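Work and Automation, Unit 6 handout
Folding by gripper: what changes for the people on the job
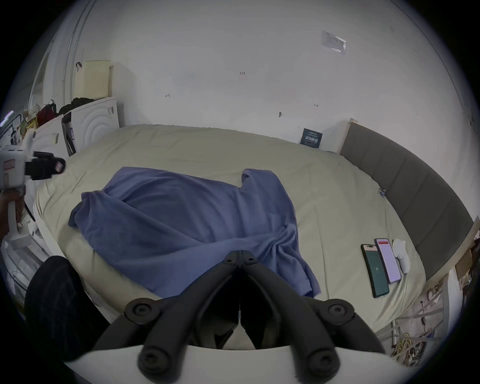

Fig. 6.1. Hand-held grippers over a T-shirt laid out on a bed.

Read this before the seminar. The reading questions from Unit 5 are still due and can be handed in at the same time.

1. Where this unit fits

Unit 5 dealt with machines that took over one step in a line, such as sealing, labeling or stacking. The worker's job was cut down or moved to the next station. In this unit the worker does the whole task from start to finish, but with a tool in each hand that works like the end of a robot arm. The motions are recorded and later used to train a machine. The person is paid for showing how the task is done.

In the trade this is usually called demonstration work or collection work. Job ads also use "operator," which causes some confusion with machine operators in the older sense. In this course we say demonstrator.

2. The case

Our case is Daltitz, a firm that cleans and folds linen and work clothes for small hotels and clinics. In July it started a trial with Clolari, a supplier of folding equipment. Daltitz had 124 people on its payroll at the time. The trial took volunteers from the folding tables, who spent part of each week as demonstrators and the rest at their usual stations.

The trial had 2 stages. In the first, demonstrators worked with towels and pillowcases at a regular table. In the second they moved on to shirts and other clothing, and worked in furnished rooms as well as in the plant, on beds and other soft surfaces. Clolari wanted the second stage because a shirt on a mattress behaves very differently from a towel on a hard table.

3. What the task asks of the worker

An experienced folder does not look at every fold. The fingers find the seam, the palm flattens the cloth, and the next piece is already being pulled over. Most of this is lost when the hands are holding grippers. There are two fingers on each tool, and no palm. The demonstrator has to see the edge of the cloth, line up the tool, close it, lift, and check that only one layer came up.

Points reported by the Daltitz folders:

Sleeves are the hardest part of a shirt. A short sleeve that stands up or bunches has to be pulled flat before the first fold, and with grippers that can take several tries.

Soft surfaces give way. Pressing down to get hold of the cloth may pick up the sheet under it too.

Speed does not help. The folders were used to being measured by pieces per hour and had to be told more than once to slow down.

The strain moves. Fewer complaints about fingertips and dry skin, more about wrists and forearms. Bending over a low bed was disliked by nearly everyone who did it.

Other things lie around. At a folding table the surface is cleared by habit. In a furnished room there may be phones, a clip or a bit of cloth on the same bed as the shirt, and the demonstrator works past them.

4. Skill, and who holds it

Section 3 of the reader (Van Hecke, "The Recorded Hand") argues that a recorded motion is a kind of work product and should be treated as one in the contract. Under most current contracts the worker is paid by the hour or by the accepted recording, and has no further claim on it. Van Hecke compares this with the old suggestion box, where a worker got a small one-time payment for an idea that the firm then used for years.

The Analby report takes a different line. It treats demonstration as ordinary training work, like showing a new hire the job, and asks mainly for a fair hourly rate and limits on the length of a session. It says little about what happens once the machine can do the task.

Both texts leave out something the Daltitz folders brought up themselves. They did not think the grippers captured what they were good at. Several said that the recordings showed a slower and clumsier way of folding, and they were uneasy about that being kept as the standard.

5. Pay and hours at Daltitz

Demonstrators kept their usual hourly rate, and the piece bonus was replaced by a flat supplement. For the fastest folders this meant a small loss, for the slower ones a gain. As a result, the people with the most skill were the least likely to stay in the trial. A session lasted 2 hours with a break in the middle. Rejected recordings were paid, but they were listed by name on a sheet in the break room until the shop steward had it taken down.

6. For the seminar

Prepare notes on the following. Half a page for each is enough.

a) Compare the demonstrator with the line worker in Unit 5. Which of them has more control over the pace of work?

b) Draft one contract clause on the later use of recordings. State who it protects.

c) How would you set the supplement so that fast folders do not lose money?

Reading: Van Hecke, chapters 1 and 3. Analby report, the section on session length and the tables at the back.

Written notes are due 30/08/2018, on paper, at the start of class.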